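Forty jars and one warm kitchen

I spent a morning in Drudanau with the woman behind Histari pickles, and came home smelling of dill.
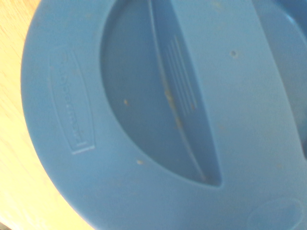
She told me right at the door that she'd only talk if I ate while she did it, so I did! Beets first, then a sour plum thing I'm still thinking about.

She started 14 years ago with her grandmother's cabbage recipe and a stall at the Woltus market. "I sold four jars," she said, "and one of them was to my sister." Now it's 40 a week, more in August when the cucumbers pile up.

I asked about vinegar (I'm lazy, I use vinegar). She made a face. "Salt and time. You go to work, it does its thing, you come home."

Does she ever get sick of it? "Of the peeling, yes. Garlic, my God." Then she handed me a knife and a whole bowl of garlic, and we kept talking until lunch.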